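Come sort junk with us: paid participants wanted at Siltwood

Posted Wednesday, January 22, 2025

Hi! I'm Hatsue Kamata, and I run the home chores study at Siltwood. I'm looking for people who tidy up after other people, whether that's your kids, your customers or your roommates, and who would like to get paid to do it next to a robot for an afternoon.

Some background on why I care. I've been asking the same question for years now: can a machine do the boring jobs yet? Not the backflips, just the toy bin and the kitchen drawer, or the returns cart at the end of a Saturday shift. My own answer changes from week to week. Some mornings I watch our arm lift things out one after another and I think, okay, I could have one of these by the sink. Then it spends half an hour losing a fight with a plush toy and I go home and do my own dishes with a certain amount of pride.

What I'm short on is opinions from people who do this work for real. My team has been staring at bins for so long that we've lost all sense of what's hard! So you'll do the same sorting job the arm does, with the same kind of stuff, and you'll tell us what you think of how it does it (be as rude as you like, we've heard worse from the guys upstairs).

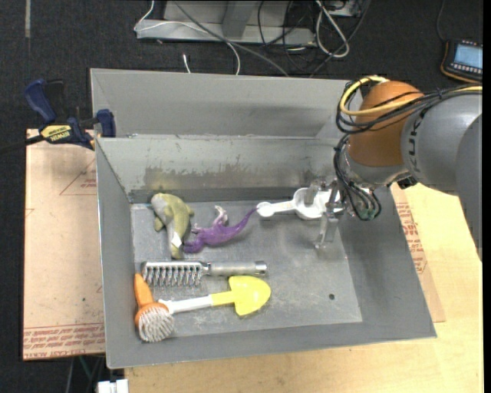

The toys-and-brushes bin, with the arm reaching in by the white scoop.

The task itself is easy to explain. You get a bin with a mix of things in it and you move them to where they belong: toys with toys, brushes with brushes, and so on. First you do it with your bare hands. Then you do it with a pair of kitchen tongs, which is a lot closer to what the arm has to work with, and people get surprisingly competitive about it. After that you watch the arm take its turn and talk out loud while you watch. I'll be sitting there taking notes and probably laughing at your jokes.

We have two kinds of sessions, Beltuva and Vundau (we name things after whatever is on the whiteboard, don't read into it). Beltuva is household stuff. Vundau is shop-floor stuff like shelf returns and mixed small parts. Tell me which one sounds more like your life and I'll put you there. If it's both, you poor thing, come to both.

Who I want: anyone 18 or over who sorts, stocks, cleans or picks up as part of a job or just as part of living in a house. You don't need to know a thing about robots. If you think they're a waste of money, please come, I have too many fans on my list already. You do need to be okay sitting or standing at a table for a while, and let me know ahead of time if you need a different chair or table height so I can set that up.

Where and when: sessions are in the Shimada building, room 44, on weekday afternoons through the end of March. Each one takes 2 hours including a snack break. You'll stay behind the marked line whenever the arm is moving, and one of us is always at the stop button.

Pay: $399 for the full set of sessions, paid when you finish the last one. If you have to drop out partway, you still get paid for the sessions you did. We film hands and tabletops, no faces, and I'll send you the consent form before you come so you can read it on your own couch.

We'd like to end up with 2,000 sorted bins by the time this closes, people and arm put together, so there's plenty of room on the calendar.

To sign up, fill in the participant form on the Siltwood site and put "bins" in the subject box. Tell me what you tidy, how often, and the one chore you'd hand over to a machine tomorrow. Mine is matching socks. I read all of these myself and I'll write back within the week.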